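I love a plain cotton shirt that has been worn for years, and I think we give up on ours far too soon!

Mine came from a shop in Zovdale, cost 40 dollars, and has had its collar turned once and five buttons replaced. The cuffs are going now. Hellwig, the repair shop on the corner in Stodden, wanted four dollars to fix both – less than lunch – and I walked out grinning.

People tell me mending is a hobby for folks with spare time. I don't buy it. A patch takes me an evening (with the radio on, which I'd be doing anyway), and in January I got through the whole pile. Schools should teach it again, right next to cooking.

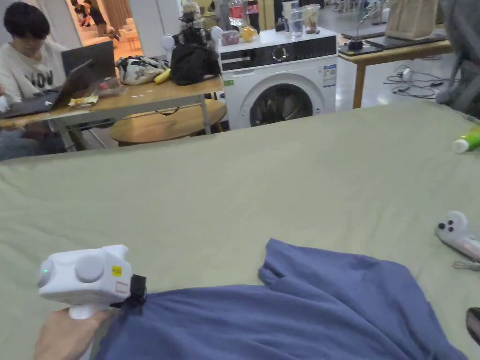
Blue cloth, three times over. 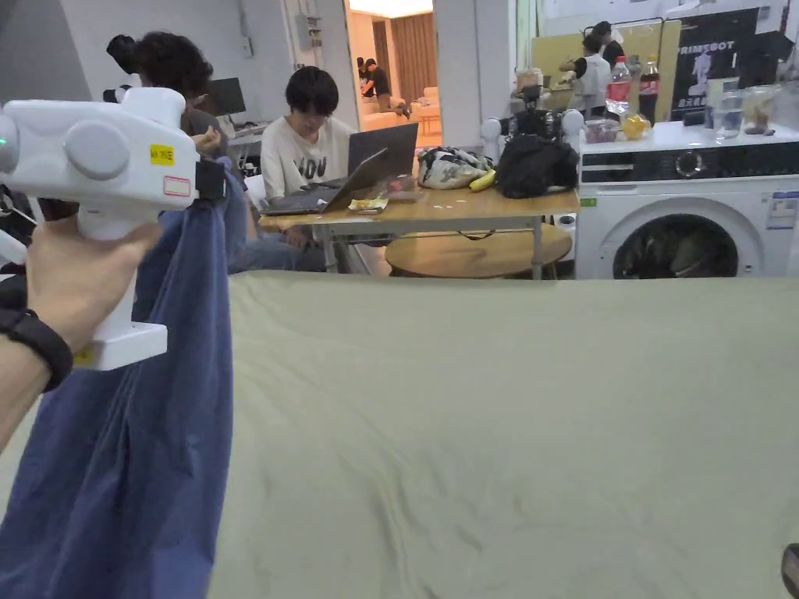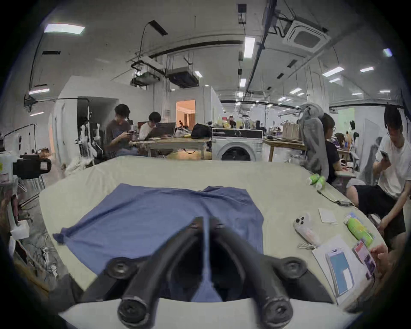
*Page last changed: 17th April*

Start with a button. Then try a hem, and use thread that shows if you like it!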